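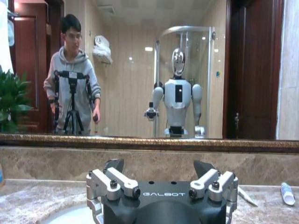 Na Nordale, ensinar um robô a arrumar a bancada do banheiro começa por segurar duas alças e ter paciência. "A primeira coisa que se aprende é a não ter pressa", conta a operadora, há três meses na equipe de teleoperação. "A segunda é que a gente nunca reparou em como pega uma escova de dentes."

Quem opera move as alças, o braço acompanha, e tudo fica gravado. Até quinta-feira eram 319 demonstrações, quase todas com escova e tubo de pasta. "Minha mãe pergunta o que eu faço. Digo que trabalho com robótica e mudo de assunto."

O espelho dá trabalho. "Você olha para o reflexo, vai para o lado errado e grava o erro com capricho – o robô aprende isso também." Tentativas assim são descartadas. Ela admite ter salvado quatro por orgulho.

O turno dura quatro horas, e o ombro reclama antes. Pergunto se não teme ser substituída pelo aluno. "Ele ainda aperta o tubo pelo meio", responde. "Igual ao meu marido, e com esse eu já desisti das demonstrações."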